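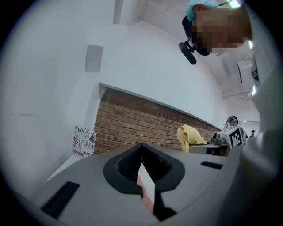

One commenter on the Vevness preprint objected that demonstrations recorded with hand-held grippers should not be called robot data, and that the wiping results would not survive a change of arm. The objection has come up often enough that we start with it.

Is hand-held data robot data?

We use the term "robot-free demonstration" in the current version. A demonstration consists of gripper pose, finger opening and wrist video. No joint angles are recorded, so the policy never learns anything specific to one arm. At run time, predicted gripper poses go to an inverse kinematics solver for whichever arm is attached. We tested two arms, the Clukent and the Relwood, with the same weights. The Relwood was slower on long strokes. We have not tested a third arm, and the commenter's point stands for arms with a much smaller workspace.

How large is the dataset?

The two-handed wiping set contains 2,662 recorded demonstrations. Of these, 1,393 passed filtering and were used for training. Most rejections came from pose tracking loss on one of the two grippers. The rejected recordings are included in the release in a separate folder, with the reason code in the metadata.

How are the grippers tracked?

Each gripper carries a cube with square fiducial markers. Pose is estimated from every visible face and fused with the inertial data. If no face is visible for more than 25 consecutive samples, the recording is marked as failed. Shorter gaps are interpolated. The offset between cube and fingertips is calibrated once per gripper and must be repeated if the cube is removed.
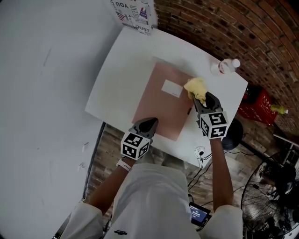 Two-handed wiping with a yellow cloth. Marker cubes are mounted on both grippers.

Why use two hands for wiping?

In the one-handed version, light boards moved under the cloth and the policy learned to press less, which lowered coverage. With two hands, one gripper can rest near the board edge while the other moves the cloth. Operators were given no script for which hand does what. The policy therefore sees both assignments, and it sometimes switches between them in the middle of a trial. We count a switch as a failure only if the cloth is dropped.

Is contact force measured?

No. Pressure on the surface is inferred from the commanded pose and from how the cloth deforms in the wrist video. This is the main limit of the method. Võ, our force-sensing variant, is under development and is not part of this release.

Do background objects matter?

Somewhat. Policies trained at a single table degraded when the table was moved to another wall. Adding recordings from 5 table positions removed most of the effect. We leave ordinary clutter in place during recording and do not mask it afterward.

Can I record with my own gripper?

Yes, if the finger opening is logged at the same rate as the video. Edit the fingertip offset in the configuration file and run the calibration check before collecting anything. Recordings made with an uncalibrated offset cannot be repaired later unless the cube has stayed in place.

When will the code be updated?

The next version is planned for November. It changes the reason codes, so scripts that read the rejected folder will need a small edit.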